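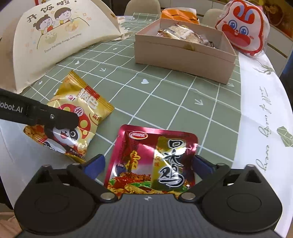

Watching the big game at home: getting the living room ready

May 22, 2026
By the Parry Kitchen Table blog
Filed under: Home Tips > Game Day & Sports

We use cookies to remember your preferences. Accept all / Manage settings

I've been hosting soccer nights at our place in Hemulmont for years now, and with a summer full of matches coming up I figured it was time to write down what works (and what I keep having to relearn every single tournament!).

Start with the TV, and do it the day before. I check that the channel comes in, that the app is logged in, and that the thing isn't going to demand an update five minutes before kickoff. Ours did that in February, right as the teams were walking out, and I had a room full of people staring at a progress bar. If you stream, plug the TV straight into the router if the cable reaches — it cut our freezing way down.

Turn off motion smoothing while you're in the settings. The ball leaves a weird little ghost trail on a long pass if you don't. Sports mode on our Lumodora set is too green for me, so I use the regular picture and bump the brightness up a notch for afternoon games.

Seating next. I can squeeze 12 people in if the couch goes back against the wall and the coffee table leaves the room completely. Tall people and folks who stand up and yell go in the back row. Kids get floor cushions up front. I leave one clear path to the bathroom, and I tape down the extension cord along the edge of the rug.

Food wants to be stuff you can eat without looking at it. Chili in mugs, sliders, cut-up oranges. I put everything out 2 hours before kickoff, minus anything hot or anything with mayo, and then I don't go back in the kitchen until halftime. The slow cooker stays on warm and people help themselves.

Jerseys! Wash them inside out in cold water and hang them up to dry. The dryer is what cracks the numbers and makes the badge curl. For a grass stain or a salsa drip I rub in a little dish soap, let it sit, then rinse from the back of the fabric.

I keep the thermostat at 70 before everybody shows up, and it still gets stuffy by the second half, so I crack a window too. The folding chairs from Zatwood live in the hall closet in case of extra time — that's when the neighbors wander in.
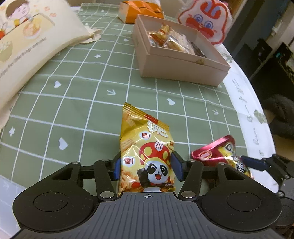 Marlene wrote in to say she does the chairs the other way around, with the couch sideways along the window and two short rows facing the screen, and she gets much less glare in the late afternoon. She also freezes her chili flat in bags a week ahead. I'm trying both for the next match, and I'll need to move the lamp first.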